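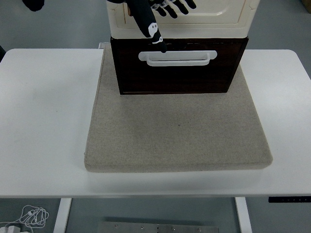 Gravthorpe College Robotics Society – Members' Forum
Thread: Drawer task, assessment rules for the spring project

T_Kocabas (moderator)
Members are reminded that the drawer task will be assessed under the rules agreed in December. The cabinet stands on the beige pad, the robot opens the drawer by the white handle, and the drawer is then closed again. Each team is allowed 100 attempts, all of which must be entered in the log. Attempts abandoned before the hand touches the cabinet are also to be entered.
Tuncay Kocabaş, project supervisor

dramani_team
Thank you for the notice. The Dramani team wishes to raise an objection to the pad. A cabinet standing on a soft surface may shift when the drawer is pulled, and a team could then lose marks for something other than its control program. We request that the pad be removed for assessed attempts.

molten_lead
Molten does not support this request. All our training attempts so far, 200 in number, were made with the pad in place. A change at this stage would place us at a clear disadvantage.
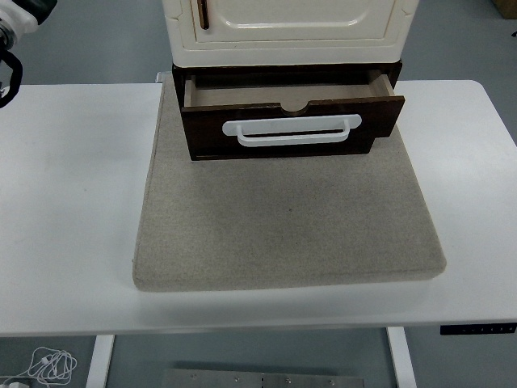
Photograph: Lisalell project group, Gravthorpe College, February 2022

lisalell_2
We attach a picture of the drawer partly open, for reference. Our question concerns the wording of rule 2, which says that the drawer must be "open". Is partly open sufficient, or must it be drawn out to its full length? Our program stops early on purpose – pulling further gains nothing if the next step is to close it.

molten_lead
We had read the rule as meaning full length. If partly open is accepted, our log will need to be marked again.

T_Kocabas (moderator)
On the first point, the pad remains. Teams may check its position before each attempt and straighten it by hand, but not once the attempt has begun.
On the second point, a drawer counts as open when the inside can be seen from the head camera. Full length is not required. Molten may submit a corrected log without penalty.

dramani_team
We accept the decision but ask that our objection be recorded. May a second hand be used to steady the top of the cabinet during the pull? This would meet most of our concern.

T_Kocabas (moderator)
The objection is recorded. Steadying with the second hand is permitted, provided that it is done by the robot and noted in the log.

lisalell_2
With respect, this favours teams that have already programmed both arms. Ours has worked with one arm only, and the remaining bookings will not allow us to add the other.

T_Kocabas (moderator)
The point is understood. No extra marks are given for using the second hand, and none are taken away. Bookings are made through the usual form, under project code 2332. Further questions on the rules should be posted in this thread and not sent by private message.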